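HEVER HALL USERS' GROUP
Minutes of the November meeting

Present: H. Říha (minutes), L. Karagiannis, P. Dornitz, M. Oakes
Apologies: J. Stumton

1. Minutes of the last meeting
Agreed, with one correction. The bill for the blinds was £741.

2. Furniture
Quotes for replacing the folding tables were looked at. The cheaper one comes to £130 a table, delivery extra. It was agreed to wait until spring and to ask whether the old ones can go in part exchange.

The white table stays. Mr Dornitz reported that the marks on the top had been tried with washing-up liquid and a soft cloth. He will try a cream cleaner on a small patch first. No scouring pads to be used on it by any group.

3. Drawer box
Mrs Oakes asked for the wooden box with the drawer to have a fixed place. It was agreed that it should stand towards the back of the white table, with the handle facing the room, and that the drawer should be kept shut when not in use.
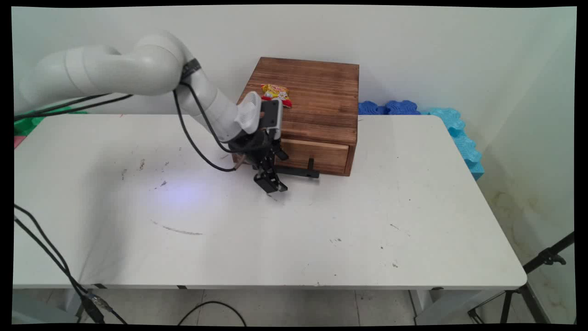
Hedvika Říha

The box has a brown stained finish and a black handle on the drawer. Mr Karagiannis offered to wax it. Pens, tape and the spare keys are to go in the drawer. Snacks are not to be left on the lid; there was a small packet in a red, yellow and white wrapper on top.

4. Cupboards
The list of what belongs on each shelf is out of date. Mrs Oakes to write a new one and pin it inside the door.

5. Any other business
The kettle needs descaling. Mr Stumton to be asked.

The meeting closed at 7 pm.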